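つかむ前に決めておくこと 協働ロボットの作業手順を書き直した現場から
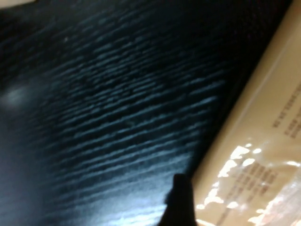
黒い木目の台の上で、クリーム色の箱の脇に寄せたグリッパーの指。手首側のカメラから。

イルトラの出荷棟では、箱を扱うロボットの作業手順書が今年の8月に全面改訂された。旧版は700行を超えるチェック表で、現場で最後まで読んだ人はほとんどいなかったという。新版は8ページに収まっている。

改訂を担当したのは、生産技術のマリソル・ショラルパ氏と安全管理のハキム・サントソ氏である。きっかけは事故ではなく、監査だった。取引先のセンビリンから、把持力の上限をどこで決め、誰が変更できるのかと問われ、即答できなかった。設定値は機体ごとに違い、変更の記録は担当者の手帳に残っているだけだった。

「数値そのものは規格の範囲に入っていました。ただ、なぜその値なのかを書いた紙がなかった」とショラルパ氏は振り返る。

新版の手順書は、機体ではなく品物の側から書かれている。最初の章は「対象物の登録」で、寸法と重さのほかに、外装の材質、印字の向き、透明な包装の有無を記入する。包装の項目は旧版にはなかった。光沢のあるフィルムは照明を反射し、手首のカメラから見ると輪郭や文字が白く飛ぶ。そうした品物については、カメラの認識結果だけで把持位置を決めてはならず、接近速度を落とし、指先の接触検知を併用すると定めた。

台の表面にも規定がある。暗い色の台は明るい箱との境目がはっきりする一方、黒い指先とは見分けにくい。同棟では台を一色に統一することはせず、品物と台の組み合わせごとに試験把持を行い、結果を登録票に添付する方式を選んだ。試験は照明を点けた通常の状態で行う。窓からの光が入る区画では、午前と午後の二回に分ける。

把持力の上限を変えられるのは、手順書に名前のある者に限られる。変更には二名の署名が必要で、理由の欄が空白の申請は受け付けない。サントソ氏によれば、改訂直後は「落としたため」とだけ書かれた申請が続いた。現在は、どの面をどの向きでつかんだときに落ちたのかまで書くよう求めている。

こうした運用には手間がかかる。これまでに登録された品物は900点で、対象は全部で1,363点ある。未登録の品物は人が手で運ぶ決まりになっており、繁忙期には現場から不満が出た。夜間の班長を務めるヤイラ・ヤクブ氏は「似た箱なら同じ登録で動かしたい、という声は今もあります」と話す。現行の手順では、寸法が同じでも外装が違えば別の品物として扱う。ヤクブ氏自身は、外装違いに限って簡易登録を認める案を提出しており、次の見直しで検討される。

外部の目も入っている。機械安全の相談業務を手がけるグラルテドゥーラのヴィルホ・ハロネン氏は、改訂案を三度にわたって読んだ。最も時間をかけたのは、人がロボットの可動範囲に手を入れる場面の扱いだった。箱がずれたとき、作業者はつい手で直す。禁止と書いても手は出る、というのがハロネン氏の見方で、新版では停止ボタンを台の手前に移し、停止後に表示灯が変わるのを確認してから箱に触れる手順に改めた。再開の操作は、可動範囲の外からしかできない。

指先の点検は始業時に行う。確認するのは表面の摩耗、付着物、左右の指の開き具合である。フィルムの切れ端が貼りついたまま動かすと接触検知の値が変わるため、拭き取りの後に基準片を一度つかませ、記録値と照合する。外れた場合はその機体を止め、保全に連絡する。現場で値を補正してはならない。

手順書の写しは、同じ型の機体を使うクラティブデンの工場にも渡された。受け取った側のオット・カルニンシュ氏は、そのまま使うことは勧めていない。床の振動も照明も違い、試験把持の結果は持ち運べないからだ。同工場では登録票の書式だけを採用し、数値の欄は空けたまま、自社の品物で測り直している。

次の見直しでは、カメラ画像の保存期間と、照明を交換した後に試験をやり直す範囲が議題になる。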